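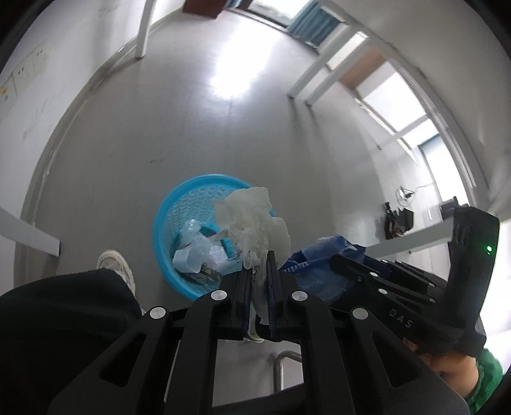 Zerknülltes Papiertuch über dem blauen Korb mit gelochter Wandung. Im Korb: Folienverpackung und Papierreste.

Abfalltrennung im Büro: Papiertücher gehören in den Restmüll

Bei der letzten Durchsicht der Abfallkörbe im Haus Mestemow hat sich gezeigt, dass die Zuordnung kleiner Abfälle weiterhin uneinheitlich gehandhabt wird. Betroffen sind vor allem Papiertücher, Klarsichtfolien und die Verpackungen von Süßwaren. Araba Adjei hat die Regeln für die kleinen Bodenkörbe deshalb neu gefasst. Sie gelten ab sofort in allen Räumen der Etagen 1 bis 3.

Benutzte Papiertücher und Servietten werden über den Restmüll entsorgt. Die Fasern sind für das Altpapier zu kurz, außerdem enthält das Material häufig Nassfestmittel. Saubere Papierreste ab Postkartengröße kommen in die Sammelbox neben dem Drucker. Kleinere Schnipsel dürfen im Bodenkorb verbleiben.

Leere Folien und Verpackungen aus Kunststoff oder Verbundmaterial werden in den gelben Behälter in der Teeküche gegeben. Ein Ausspülen ist nicht erforderlich, löffelrein genügt. Verpackungen bitte nicht ineinanderstecken, da sie in der Sortieranlage sonst nicht getrennt erkannt werden.

Zu den Körben selbst: Modelle mit gelochter Wandung sind für trockene Abfälle vorgesehen. Teebeutel, Obstreste und Becher mit Restflüssigkeit sind dort ohne Einlage nicht zulässig - Flüssigkeit tritt durch die Lochung auf den Bodenbelag aus. Wer am Arbeitsplatz isst, nutzt bitte den geschlossenen Eimer in der Teeküche.

Beutel werden nur noch in die geschlossenen Eimer eingelegt. Trockene Bodenkörbe bleiben ohne Beutel und werden direkt in den Sammelwagen entleert. Die Reinigungsfirma Clendo leert sie künftig alle 7 Tage, die Eimer in den Teeküchen weiterhin täglich. Lose Beutel bitte nicht auf dem Boden neben den Körben ablegen, sie gelten bei der Leerung als Abfall und werden mitgenommen.

Der Bestand umfasst derzeit 54 Bodenkörbe. Beschädigte Exemplare, insbesondere mit gerissenem Rand, nimmt Lech Nowakowski in Raum 300 entgegen und tauscht sie aus. Zusätzliche Körbe sind über dieselbe Stelle zu beantragen, Durchwahl 593. Die nächste Durchsicht ist für Dezember vorgesehen.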